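Chapter 4
Clearing a Table

Before I get to anything about shelves, drawers or closets, I want to spend a chapter on one flat surface. I've been teaching home organizing for years, and I still start every September class the same way, with a table and a handful of small stuff on it. People groan a little. They came for the closets! But a table is where you learn to see, and it's cheap to practice on.

A table in use, with a few small things on it:
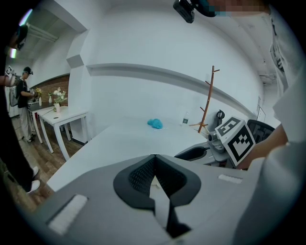
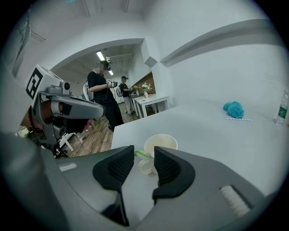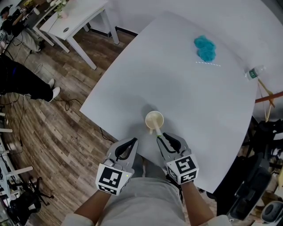 My old teacher, Boris Rusnák, used to say that a surface gets messy by kinds, and I've never found a better way to put it. What he meant is that you should sort in your head before your hand goes out. Take the water bottle with the green label. It's a drink, so it belongs with drinks, and it can leave the table in one trip along with anything else you'd carry to the kitchen. The puffy turquoise thing is a different kind altogether (I'd call it a washing thing and send it toward the sink or the bathroom), and the thin straw lying near it goes with the cup - small, light, easy to knock onto the floor, and so the first thing I'd pick up.

You'll notice I haven't said a word about bins. I own plenty of them. I once bought 40 of the stacking kind from Pakley in a single afternoon, and most of them spent the next two years holding other bins. Jenő Lengyel, who shared the Fliddale classroom with me, called that shelf my museum, and he had a point.

So in this chapter we'll work with bare hands and three questions. What kind of thing is it? Where do its relatives live? Can I carry it there together with something else? Section 4.1 takes the questions one at a time, and Section 4.2 puts them together in a short drill you can do on your own kitchen table before supper. Don't tidy up first, please - I know you'll want to. Leave the mail where it fell, and the cup too.

Words to know in this chapter: surface, kind, home, trip, leftover. I use "leftover" for anything that has no home yet, and we'll come back to those in Chapter 5, when I finally let you open a drawer.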